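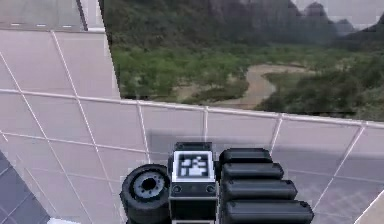

Hornimix denture repair log

README and data card, combined. Used to be separate files, they kept disagreeing, so now it's one.

Last edited 21/06/2026

What's in it

Repair jobs on removable dental appliances, as logged at the Clergate bench in Parkent. Full dentures, partials, a few retainers and night guards. 206 jobs, one row each. Each row says what came in, what was wrong with it, what got done, and whether it came back.

No patient data. No names, no ages, no chart numbers. Clinics are codes only.

Not a clinical dataset. No idea how anybody's bite felt afterwards. If you need outcomes in the mouth, look somewhere else.

Files

jobs.csv (the main table)
faults.csv (fault codes and what they mean)
materials.csv (resin and wire codes, matched to jobs by job_id)

UTF-8, comma separated, header row on top. Notes field is quoted because people type commas. Empty means empty, there is no NA or -99 or anything like that. If you find one, it's a mistake, send it in.

Columns in jobs.csv

job_id: text. Bench number from the paper ticket. Not in order and has gaps. Gaps are crowns and bridge work, which went in the same ticket book and are left out here.

in_date: day the box was opened at the bench. Not the day the clinic sent it. Courier time is not in here anywhere.

out_date: day it was packed to go back. Same caution.

appliance: full_upper, full_lower, partial_upper, partial_lower, retainer, guard, other

fault: code, see faults.csv

fix: code, what the tech did. Free text in the old version, coded now

redo: y or n. y means the same appliance came back for the same fault. A denture that cracks at the midline and later loses a tooth is n both times. Argued over a lot, staying as is.

note: whatever was on the ticket, typed up. Lightly cleaned, anything that could point at a person taken out

So 8 columns. If your copy has more, you have the pre-Yeom export, see below.

Fault codes, short version

MID midline fracture
TTH tooth debonded or lost
CLP clasp bent, broken or missing
FLG flange chipped or cracked
REL loose, sent for reline
DIS discolored or rough, polish only
UNK ticket doesn't say, or says "broken"

UNK is bigger than we'd like. Tickets that said "broken" and nothing else stayed UNK even when the fix makes the fault pretty obvious. Didn't want to guess backwards. You can if you want, just say so when you write it up.
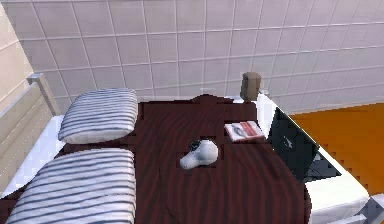
How it was collected

Paper tickets, filled in at the bench, pink copy kept in the box file. Typed into Yeom (our bench tracking sheet, nothing fancy) by whoever had time. Then exported and cleaned.

Double entry on part of it only. Where the two typings disagreed, went back to the paper. Most disagreements were dates and the upper/lower mixup. Handwritten U and L look more alike than you would think.

2 clinics send nearly everything. Clinic codes used to be a column. Dropped, with that few senders it was too easy to work out who was who. Please dont try to rebuild it from the notes.

Cleaning steps, in the order they ran

Trimmed spaces, fixed case on codes.
Dates put in one format. Tickets with only a month were dropped, not filled in.
Merged duplicate tickets. Happens when a box gets opened, closed and opened again by someone else.
Mapped old free text fixes to codes. Mapping is in the script, map_fix.py, readable enough.
Read every note by eye for names and anything else personal. Took out a lot of "Mrs" something.
Checked out_date is never before in_date. It was, a few times. Fixed from paper.

Known problems

December is thin. Bench closed for part of it and the tickets from the open part got damp in the box file. Some were readable, some weren't. Don't draw a seasonal curve through this, please.

Turnaround is calendar days if you just subtract. Includes weekends and holidays. No column for working days and no plan for one, do it on your side with your own calendar.

Same day jobs show as zero days. Real, mostly clasp adjustments and polish.

redo is undercounted for sure. Only catches appliances that came back to this bench. If the clinic glued it chairside or the patient went to another lab, we never saw it again and it sits there as n.

Relines: lab relines only. Chairside soft relines never reach us.

Material codes changed partway through when the cold cure resin got swapped for another one. Both codes are in materials.csv. Old code starts with A, new one starts with B. Not a fair comparison between them, the new one was used on harder jobs early on because people wanted to try it out.

Guards and retainers: tiny group, left in for completness. Don't do percentages on them.

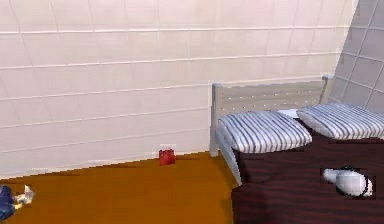 Issue 3

Good uses

Working out what a small bench should keep in stock. Teaching students how to code repair tickets. Rough planning of turnaround. Testing a parser on short messy notes, it's pretty good for that.

Bad uses

Comparing dentists. Comparing brands of teeth or resin. Telling a patient how long their denture will last. Anything that ends up in an ad.

Also don't use it to set prices. There's no cost in here and time at the bench is not the same as days in the building. A reline can sit for a long while waiting on a call back and then take hardly any work.

Loading it

Any spreadsheet will open it. Watch out for job_id, some start with a zero and spreadsheets eat the zero, and then materials.csv won't match. Import as text.

In Python:

import pandas as pd
jobs = pd.read_csv("jobs.csv", dtype={"job_id": str}, parse_dates=["in_date", "out_date"])
mats = pd.read_csv("materials.csv", dtype={"job_id": str})
both = jobs.merge(mats, on="job_id", how="left")

Left join on purpose. Polish only jobs have no material row.

One job can have more than one material row, for example resin plus wire. So the merged table is longer than jobs. Not a bug. Got reported as a bug more than once.

Changes

Current: fix column coded, clinic column gone, faults.csv split out of this README. Fixed the swapped dates. REL now covers lab relines only, used to include rebases by accident. Rebases are under fix.

Before that: first clean export out of Yeom. Had clinic codes and a tech initials column. If you still have it please delete it and use this one.

Before that: a spreadsheet. Not shared.

To do

Finish double entry on the rest.
Tooth position for TTH jobs. On maybe half the tickets, in two different numbering systems, so this is going to be slow.
Photos of fractures: asked for often. Not planned. Consent is not sorted and the bench lighting is bad anyway.
Short guide for clinics on filling in the ticket, so we get less UNK.

License and credit

Free to use and share, teaching or research, with credit to the Clergate bench, Parkent. Say which version. If you change the codes, say that too. Ask first for anything commercial.

Suggested wording: Hornimix denture repair log, Clergate, Parkent, current version.

Contact

Open an issue on the repo, that's the fastest. Put the job_id in the title if it's about one row. Phone messages at the bench get written on the backs of tickets and may or may not turn up agian. Corrections go in with the next export, no fixed schedule for those.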